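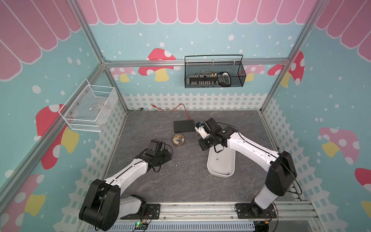

The good ones and the bad ones are both work, Li-hua Tam said on the first morning, so please do not delete anything yourself. You mark it and I will look at it. She said this to the whole group, but I felt it was meant for me, as I had asked if I could start an example again when my hand was not good.

I came to Selitgate in December, after the packing hall at Rasholm closed its night shift. In the hall I was quick. I could fill a carton without looking and still hear everything that was said on the other side of the belt. The woman at the agency wrote "fine motor skills" on my form, and with these three words I was sent to a building behind the rail yard, where I held two handles and two robot arms did on a table what my hands did in the air.

The task that winter was called Bench Tidy. There was a table the colour of a wet road, with screws on it, and a white tray. On some days there was also a roll of tape, or a flat black box with its red cable, or both together. You had to pick up the screws and put them in the tray, and if something was in the way you had to move it. When you finished you pressed the pedal and said "done", and then Wycliffe Chege put everything in a mess again, following a sheet. The sheet told him how much of a mess. He was very serious about this. Once I saw him throw the screws like dice, look at the sheet, and then pick up one of them and throw it again.

They needed 2000 examples of Bench Tidy. We were three operators and each of us could make 40 in a good day, less if the cable caught. After every shift the number was written on the whiteboard by the door, and Mercy Kirui always took a photo of it with her phone. I never asked her what for.

My first week was terrible. I closed the fingers too early and the screw jumped away. I forgot that the right elbow needed space, and I pushed the tray. In the evening my shoulders were like stones, and when I cooked at home I caught myself reaching for the salt very slowly, from above, with two fingers.

By the third week I was the best. I can write this without shame, it was on the board. I had found my way of doing it. I started with the screw farthest on the left, always, and I went in a line towards me, then the right, then the tray. I came down at the same angle every time. I let go at the same height. If Wycliffe had put the tape in a stupid place I moved it first, to the same corner, and then I started my line. Salim Mwaipopo, who had the chair beside me, needed nearly twice as long for each. He began with one screw and changed his mind. He hung above the table with the gripper open, as if he was reading a menu. He picked things up by the wrong end, put them down again, turned them and took them properly. Sometimes he used the left arm to push a screw to the right arm, and I had to look away.

"Why do you do it like this?" I asked him at lunch.

"Like what?"

"Like you lost your glasses."

He thought about it while he peeled his egg. He said he did not know, it was how he cleaned his own table also.

In January they trained the first model. Training was done somewhere else, by people whose names we saw only in messages, and one of them, who signed as Waweru, was waiting for our data with very little patience. Then the model came back to us and was put on the same arms, and for the first time I stood at the table with nothing in my hands.

It is difficult to describe this. The arm went up, and I knew it. It went to the farthest screw on the left and came down at my angle. There was even a small turn of the wrist at the end, which I make from the packing hall, to clear the edge of a carton that is not there. Mercy saw it too. She said, look, it's you, and she laughed and hit me on the arm. I was so proud that I had to go and fill my water bottle.

It did three screws. The fourth was lying with its head against the roll of tape, and the gripper came down where it should come down and closed on nothing. It went up and carried the nothing to the tray. It opened very carefully at the correct height. Then it went back to the same place, came down, closed, and carried the nothing again. It did this seven times before Li-hua pressed the stop.

I laughed with the others. On the bus home I did not laugh. I was thinking about my mother, how she sometimes laid a plate for my brother when he was already living in the north, and only saw it when the food was on it.

The next day Li-hua asked me to sit with her. She had my examples in one window and Salim's in the other, very small, many of them playing together. Mine looked like a field of grain in wind, all leaning to one side at once. Salim's looked like a market. She was polite. She said my work was clean and that they would keep all of it. Then she asked if I remembered any example where I had missed a screw.

I said of course, in the first week there were many.

"And since then?"

I said I was careful since then.

"Could you be a bit less careful?" she said. And after a moment, "I don't mean on purpose. Well, I do mean on purpose. I need to see how you come back." 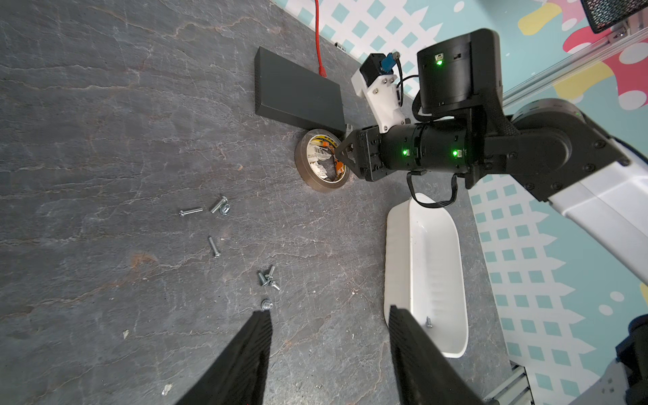

So I was given a new sheet, made for me. It said start with any screw except the left one. It said approach from the side. It said miss by a little, stop, look, correct. I had a column to tick when I had made a mistake and repaired it, and for some days I was the only person at Selitgate who was told to drop things and had a target for it.

I was bad at this. When I missed on purpose, my hand already knew where the screw was, and the correction came too fast, like a person who pretends to be surprised by a birthday cake. Li-hua sent half of them back. She wrote "too sure" next to them. I read these words so many times that I started to see them in other places, for example when I told the landlord that the heating would certainly be repaired by Monday.

In the end it was Wycliffe who helped me, without asking if I wanted it. He began to cheat on his sheet. I would have my eye on a screw behind the box, and while the arm was travelling he reached in with a stick and moved it. I shouted at him the first time. The gripper was hanging there above the empty place and I had no idea what to do. I went a little left, I went back. I opened the fingers more. I was looking, really looking, and I could feel that my mouth was open. Then I saw it near the cable and I went for it badly, and lost it, and got it by the threads, and put it in the tray upside down.

"Done," I said.

"That was ugly," Wycliffe said, and ticked the column for me.

We asked Li-hua if the stick was allowed. She said the stick should be out of the picture before the arm goes on, and that she would add it to the instructions. After that Salim wanted the stick also, but with him it made no difference, he was already as lost as a person can be.

The number on the board grew slowly. I was no longer the best, there was no best, as Mercy had rubbed out our names and left only the total. We reached it on March 17, 2023, a little before lunch, and the last one was not mine. It was Faith Urio's, who had replaced our third operator only that month and who held the handles like two hot cups. She dropped the screw twice. We all stood behind her and did not breathe, and when she pressed the pedal she forgot to say the word, so we said it for her.

The new model came on the Tuesday after. They put the table in a mess for it, a real one, Wycliffe took a long time. I stood near the back. The arm went up and waited, open, above the table, longer than I would have waited. It went to a screw in the middle. It had Salim's slow way of arriving, and then at the last moment my turn of the wrist, over the side of the carton. It took two screws like this. At the third one it closed too early and the screw jumped.

The arm stayed where it was. Mercy had her phone up, she was filming. Somebody's chair made a noise. I noticed that my right hand was in front of me in the air, with the two fingers apart, and that I was moving it a little to the left.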